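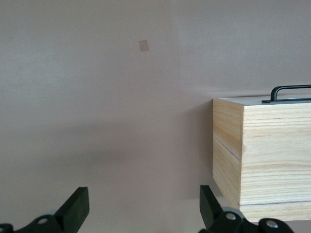
The safety lead at Vedine keeps the written rules for her robot cells to 4 pages. When she took over the Skutcombe workshop in May, the binder ran to 397. "People signed the front sheet and put it back on the shelf," she said. The short version begins with the gripper and the space around it. Take a wooden box with a black metal handle on its lid, the kind of thing her operators set up for a lifting task. Before the arm gets anywhere near it, someone has to write down which part the fingers are allowed to close on. "If the sheet says handle, it's the handle," she said. "If the arm goes for the side of the box, you stop and find out why."

Her second rule covers the fingers themselves. Operators look at the pads, the pivots and the visible screws at the start of each shift and again after any hard contact. A screw that turns by hand takes the cell out of use until it has been refitted and initialed by a second person. She borrowed the two-signature idea from Oberholzer, where she worked before, and she admits it is not popular. "It costs us 10 minutes on a bad morning. I can live with that."

Speed is the subject she gets asked about most. Vedine runs any new task at reduced speed for the first 18 cycles, with an operator at the stop button and no one inside the floor line. Changing the object counts as a new task. So does changing the lid, the handle or the finger pads. An operator may ask for more slow cycles but can't ask for fewer.

She is less strict about paperwork for small stops. The Clurnitz site used to want a full report every time an arm paused, and she thinks that taught people to restart quickly and say nothing. Her crews write one line in the log – time, task, what they saw – and a supervisor reads it before the next shift.

She still has doubts about the floor lines, which wear off near the doors. "Paint is a weak rule," she said. She has asked for a light curtain on the two busiest cells and expects an answer before the summer shutdown.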